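Cleaning Day Questions, Answered From My Kitchen Table

I get a lot of emails since I started writing up how I look after this place in Dillcombe, and most of them ask the same handful of things. So I've put them on one page. Last updated 07/11/2025.

Why do you drag everything out onto the table first?
My mum did it that way and I never shook the habit! If the bottles and sponges stay in the cupboard I forget half of them, and then I find out I own two of the same cleaner. Out on the table I can see what's nearly empty, what's still in its packet and what should have gone in the bin back in January. It takes up the whole table and we eat dinner late, but so be it.

Doesn't the tablecloth get ruined?
Mine's a wipe-down checked one with little printed food all over it, and it has survived far worse than a few drips. If yours is real fabric, put an old towel down. Lejla Papadopoulos wrote in to say she uses a baking tray, and I've been stealing that idea on the messier days.

Do I really need a separate cleaner for the washing machine?
I think so, but I held out for years. Mine started to smell like a wet dog (we don't have a dog) and that was the end of the argument. I use a liquid one from a bottle with a green screw cap. Check your machine's manual before you pour anything in, as some want it in the drum and some want it in the drawer. Then run it empty, with no clothes at all, and leave the door open for the rest of the day.

Can I use the same stuff on the dishwasher?
Please don't. Buy the one made for the job.

What do you carry it all around in?
A round black basin. I've had proper caddies with handles and dividers, including a Mitard one that I really wanted to love, and every one of them had a slot too small for the bottle I needed to put in it. A basin rinses out in seconds and you can soak things in it as well.

How often do you change your sponges?
More often than I used to. The yellow ones get a couple of weeks on dishes, then they're demoted to the sink, then the bathroom, then out. I snip a corner off the demoted ones so no one wipes a plate with them by mistake. Josée Poirier asked whether you can boil them. You can, but I find they go a bit sad and crumbly, so I don't bother any more.

Where does all the packaging go?
I keep an open cardboard box on the kitchen floor while I'm at it and flatten it at the end. Boxes go in the recycling once I've read the instructions (I've thrown those out too early more than once). Soft plastic bags and crinkly wrappers get stuffed inside one another so they don't float around the house. Our council in Narkamdale won't take them in the kerbside bin, so check with yours.

What order do you do the kitchen in?
Top to bottom, more or less. Rangehood, then the wall plates and the rack, then the benchtop, stove and oven front, and the floor last with the stick vac. I park the vacuum against the oven so I trip over it and remember. The fridge gets its own day, I'm not a hero.

Do you put the food away before you start?
I mean to! There's generally a bunch of something green lying about that I bought for dinner. Anything you're going to eat should be well clear before you open a bottle, and that's one I do try to stick to.

Have you tried the Yordanov scrubbing brush?
I have, and it's fine. The bristles are a bit stiff for my pans. I went back to a sponge after two goes.

Can we see your set-up?
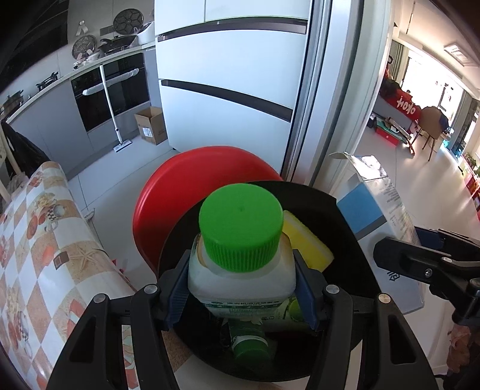
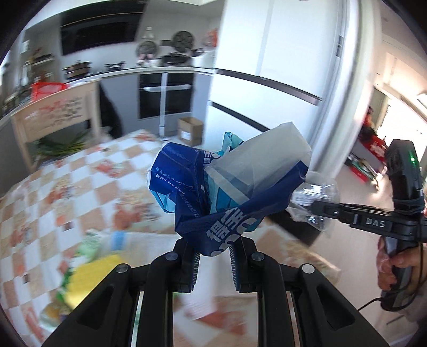
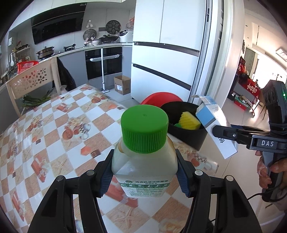
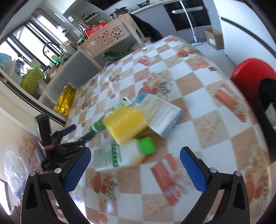 Cleaning bits and packaging out on the checked cloth, kitchen behind.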